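Covering a big table with kraft paper and marking off squares
Crafts & Workspaces > Tables and surfaces
Posted 6/17/26 by Anel Visser

I sort small stuff on a long table in the back room and want to cover it in brown kraft paper, then mark it off in squares so each dish has its own spot. The roll I have is Covton, 30 inches wide. I tried pencil lines and couldn't see them from where I sit. Marker bled through. What do people use for the lines, and how do you keep the paper flat?

plustard_home
Painter's tape. The blue kind shows up well on brown. Pull the paper tight and tape the underside of the table first, then do the lines on top. Run the long ones before the short ones. Don't stretch the tape as you lay it or it will creep back and pucker the paper. If you need to move a line, peel slowly at a low angle, and expect to lose a little of the paper surface. Mine gets changed every August.

ambrose437
just use a vinyl tablecloth with checks on it, 20 bucks

Uraten
I wouldn't do vinyl, dishes slide on it. Paper and tape is fine. Your lines don't have to be straight or even joined up. Small gaps at the crossings make it easier to replace one strip without pulling up the next one. I use plain round dishes with a low rim. If the paper has been on a roll for a long time, lay it face down overnight with books on the corners. Heavier paper helps too, 80 gram or more.

Blue tape on brown paper, with dishes set out:
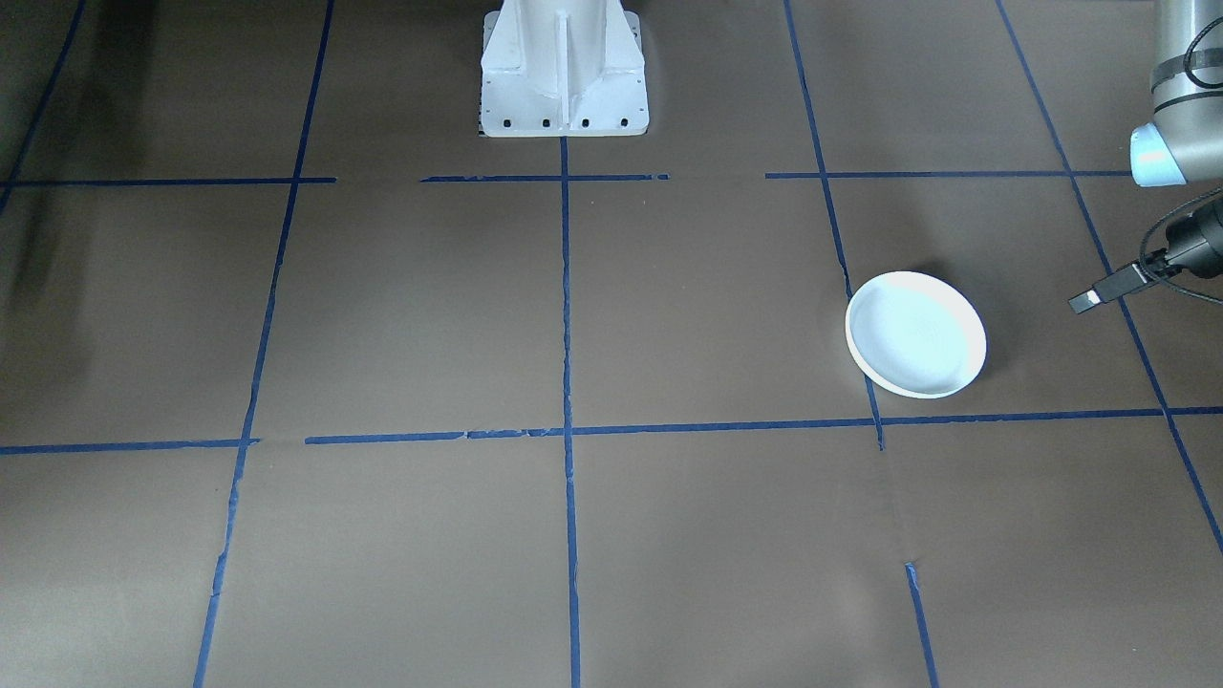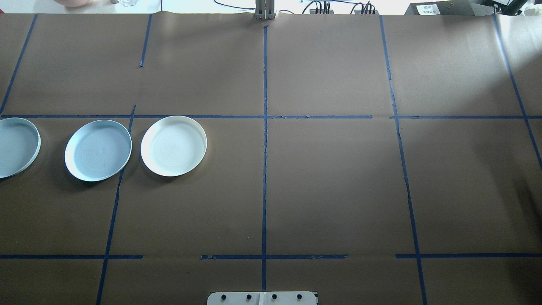
Anel Visser
Does the tape leave glue behind if it stays on a wood table for a few months?

Uraten
Only where it touches the wood, so keep the lines on the paper and use as little as you can on the underside. Any residue comes off with a rag and a bit of cooking oil, then dish soap. Test a corner first if the table is waxed.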